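**Wodach – tabletop fruit machine kit, by Arnton**

If you love the clatter of an old-fashioned fruit machine but haven't got room for a full cabinet, the Wodach is a lovely thing to have at home. It sits on a table, it has three proper spinning reels, and you pull a real lever on the right-hand side (left-handed kits are made to order, just ask!). It pays out in tokens only, so it's for fun and family evenings and takes no coins at all.

The look comes from an old fairground poster dated 1853, all curly lettering and fat cherries. Arnton have printed the reel strips on thick card with a matt finish, so they don't glare under a lamp, and the bell symbol is my favourite by a mile.

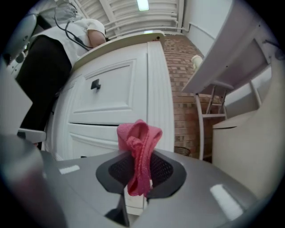 You get 300 brass-coloured tokens in the box, plus a cloth bag to keep them in. The hopper holds 200 at a time, and the rest are for the players to start with. A full jackpot drops 20 tokens into the tray with a wonderful racket – there's a felt liner if you'd like it quieter, and it lifts out in a second.

## Putting it together

Allow an evening. The reels arrive ready built, and you fit the lever, the tray and the back panel with the screwdriver supplied. Spin each reel by hand before you close the back. It should turn freely and stop with a click, and if it rubs, loosen the side screw by half a turn and try again. 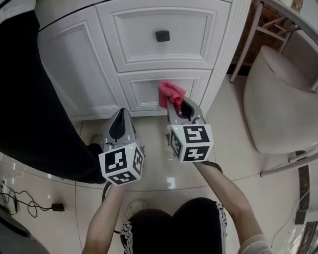 *Subramaniam*

## Playing

Three cherries pay five tokens, three plums pay ten and three bells win the jackpot. There's also a hold button under each reel, which makes it far more fun with children, who get very serious about which plum to keep.

If you fancy a change, the Skikideck strip set swaps the fruit for skis, bobble hats and snowy peaks. It fits every Wodach and takes a few minutes to change over.

## In the box

- Machine body with reels fitted
- Lever, tray and felt liner
- Back panel, screws and screwdriver
- Tokens and cloth bag
- Printed pay table

Spare tokens, springs and reel strips are sold separately. Orders placed before noon on Wednesday go out that afternoon.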